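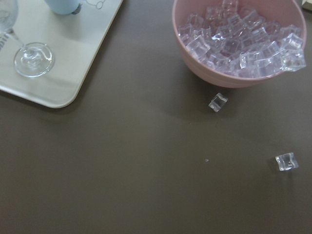 Vol. 30, No. 7

Table service course to return in July after full first intake

The Julla Hospitality Training Centre will offer its introductory table and beverage service course again in July, following a first intake in which every place was filled. Enrolments are open to residents of the district aged 16 and over, and no previous experience in a restaurant, café or hotel is required.

The course is taught in the Centre's ground floor practice room and covers the setting of trays, the handling of stemmed glassware, the service of water and wine, and the use of ice at the table. Participants work in pairs and change stations during the session, so that each person spends time both preparing drinks and receiving them as a guest would.

Course coordinator Giorgia Negri said the program had been organized in response to requests from local employers.

"Several businesses told us that new staff could carry plates with confidence but were nervous with glasses and ice," Ms. Negri said. "Those are ordinary tasks, and they deserve a proper amount of practice."

Clear acrylic-style cubes are used for much of the early work. They keep their shape through a long session and allow a tray to be set, cleared and set again without a trip to the freezer. A pink bowl heaped with cubes has its place beside the serving tray, and participants learn to fill a wine glass from it without touching the rim or chipping the foot against the tray.

Instructor Ettore Caputo, who spent much of his career in hotel dining rooms, leads the portion of the course devoted to ice. He asks participants to hold a metal scoop level by its handle, to keep it clear of the plates, and to watch for water collecting in the bowl of the scoop before it reaches the glass. 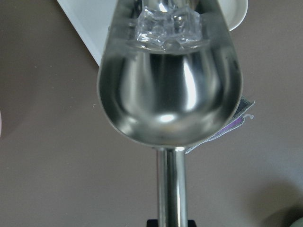
Mr. Caputo said the most common fault among beginners was haste. A folded cloth should be within reach at all times, he said, and any spill on the tabletop should be wiped before the next glass is put down. Participants are also shown how to polish steel utensils so that fingerprints and water marks do not reach the dining room.

The second half of the program deals with the order of service, the clearing of a table and the correct storage of glassware at the end of a shift. A short practical assessment is held in the final session. Those who complete it receive a statement of attendance from the Centre, which may be presented to employers.

Vinh Hứa, who took part in the first intake and now works at the Mendonça dining room, said the repetition had been useful. "We set the same tray over and over," he said. "By the end I had stopped thinking about my hands."

The course fee is $235, which includes the use of all equipment and a printed handbook. A reduced fee is available to students and to those referred by an employment service. Participants should wear closed shoes and bring a clean apron.

Registration forms may be obtained from Katia D'Amico at the front office, Room 345, until 4:30 p.m. Completed forms must be returned in person or by mail before the end of the month preceding the course.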